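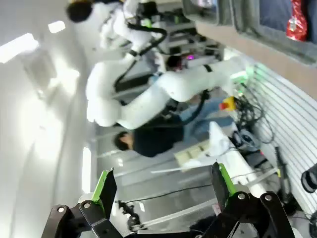 Running Phone Software on a Desktop Computer: A Comparison of Two Virtual Machine Set-ups

Final report, Mobile Systems Module
Prepared by Noura Obeidat, Walid Atallah and Raghda Sleiman
Supervisor: Maximiliano Manzano
Submitted February 27, 2023

1. Purpose

The module required each group to choose a piece of everyday software and examine how well it behaves away from the device for which it was written. This group selected Rudov, a timetable application for phones, and ran it on desktop computers under two virtual machine programs, Plurnico and Rostami. The report records start-up time, memory use and the faults met during testing. Graphics performance was left out, as Rudov draws little more than lists and a small map.

2. Method

Both programs were installed on the same desktop computer, with the same amount of memory set aside for each. Rudov was started 100 times under each program, giving 200 starts in all. A short script opened the application, waited for the first timetable to load, wrote the time to a file and closed the application again. The computer was restarted between the two sets of tests. 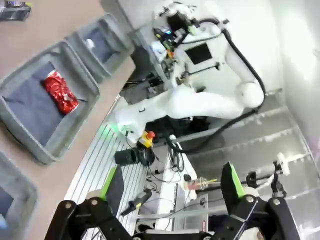

Sawsan Hattar, reading the first draft, objected that a restart between sets was not enough, and that saved files from the earlier starts would make the later ones look faster than they were. The group accepted the point. The script was changed to clear the saved files before each start, and both sets were run again in full. Only the second set of results is used in this report.

3. Results

Plurnico used 863 megabytes of memory with Rudov open and idle. Rostami used more, and its figure rose slowly the longer the application stayed open — a fault that the group could not trace. Rostami was nevertheless the quicker of the two to start, and in 83 of its starts the timetable loaded before the Plurnico average.

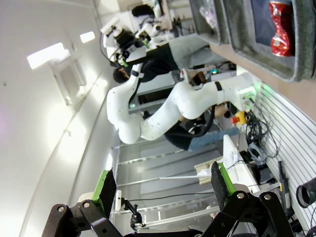
Would a faster disk have changed the order of the two programs? The group did not test this, and the results apply only to the computer used.

Notifications arrived late under both programs when the desktop went to sleep. Under Plurnico they were sometimes lost altogether. The on-screen keyboard also covered the search box until the window was made larger. 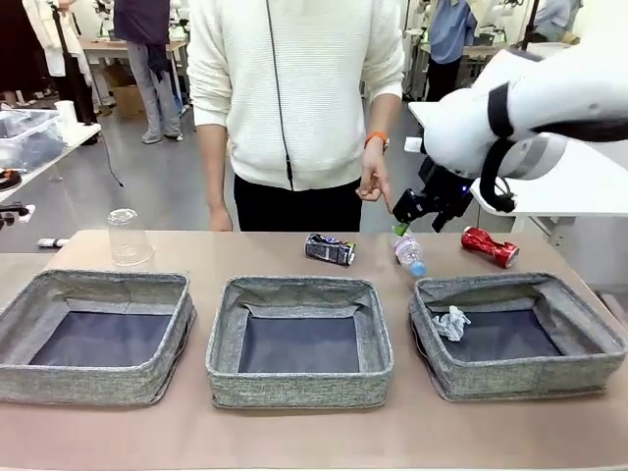
4. Further Work

The script and the raw timings are kept in the module folder under the name Nomumholm. A later group may wish to repeat the memory test over a full day, with Rudov left open, and to record at what point Rostami begins to slow down.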